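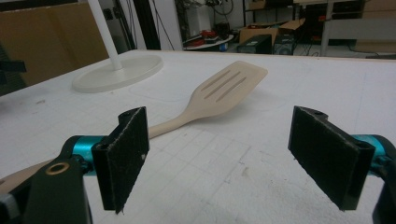 mapleporch wrote:
Put it back in the oven at a low heat for an hour with a thin coat of oil. If it's still sticky after that, the coat was too thick and you'll have to scrub it down and start over. That goes for any carbon steel pan, the Skudumeo included.

dkw_309 wrote:
I did that already. Twice. Mine is the 12 inch Skudumeo skillet, bought in March. First round I used flaxseed oil like the card in the box says. It looked great for two weeks and then came off in flakes when I made hash browns. Second round was canola and now it's tacky on one side.

mapleporch wrote:
Flaxseed is your problem. It flakes for everybody. I don't know why they still print that on the card.

grate_expectations wrote:
It doesn't flake for everybody. I have 4 pans done with flaxseed and the oldest gets used every morning. The coats have to be very thin. Wipe it on, then wipe it off like you put it on by mistake.

mapleporch wrote:
Fine, but most people aren't going to do that, and canola works the first time.

dkw_309 wrote:
Canola didn't work the first time, see above.

stovetop_lou wrote:
Tacky on one side sounds like the oven. Was the pan upside down? Oil runs to the low side if the rack isn't level. Also check the temperature. My old oven ran 100 degrees under what the dial said and I blamed three different oils before I bought a cheap oven thermometer.
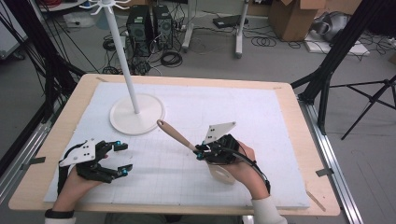
It hangs from the middle rack and I leave it in there all the time now. For seasoning you want a real 450 for an hour, then turn the oven off and let the pan cool inside with the door shut. Don't go by the beep.

dkw_309 wrote:
It was right side up. I'll flip it next time. What do you use to get the tacky stuff off?

stovetop_lou wrote:
Coarse salt and a rag for light spots. For a whole side I'd use steel wool and dish soap, dry it on the burner, then oil it while it's still warm.

Buzatu wrote:
I'd skip the oven altogether. Do it on the stove. Medium high, a teaspoon of oil, wipe it around until it smokes, let it cool, repeat. The kitchen store in Stiltdale did mine that way at the counter and it took 20 minutes. You do need a fan.

grate_expectations wrote:
Stovetop doesn't get the sides on a 12 inch pan unless you have a big burner. The center goes black and the edges stay gray.

Buzatu wrote:
The edges catch up when you cook in it. Mine were gray for a month. It didn't hurt anything.

mapleporch wrote:
Agree with Buzatu on that. Color doesn't matter much. If eggs slide you're done.

tw_kitchen wrote:
Has anyone tried the Tultance wax instead of oil? It comes in a little tin and you rub it on while the pan is warm. I'm thinking about it for a griddle.

grate_expectations wrote:
I have a tin. It's easier to get a thin coat with it. I can't tell any difference in the finish and it costs a lot more than a bottle of canola.

dkw_309 wrote:
Update, July 19, 2025. Scrubbed it to bare metal, bought an oven thermometer, and the oven was reading low. Did 2 coats of canola upside down at a true 450. It's dry to the touch all over, a little brown near the handle. Fried potatoes tonight and they stuck in one spot.

mapleporch wrote:
More fat and let the pan heat up longer before the potatoes go in. Dry them first too.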